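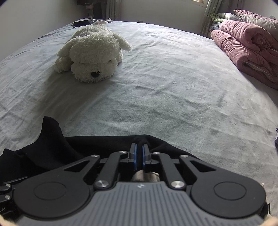 Burenix Hand-Held Gripper: Bedroom Set

Sample gallery from the Zemstead home recording service, June. The operator works with a Burenix two-finger gripper, and the view is from the tool itself. Task for this set: clear a bed of clothing and soft items. Gallery text by Jui-lin Hsu.

Fingers
Two short gray fingers with thin blue pads on the facing surfaces, shown with a narrow gap between them and a black garment behind. Pads are sold in packs of 3.

Linkage
Mirrored on both sides, with silver pivots and triangular cutouts in the outer arms. Replacement part no. 804.

Work surface
Pale gray-green sheet with a fluffy white stuffed dog and the black garment. Deep pile and bunched cloth are both on the soft-goods task list — rigid items are quoted separately.

Ordering
Minimum order is 500 recordings per task. Delivery is 90 days from the signed task list. Sites are currently booked in Grilerville only. For the Lui file format, write to Shu-fen Kao before ordering — conversion is not included in the base price.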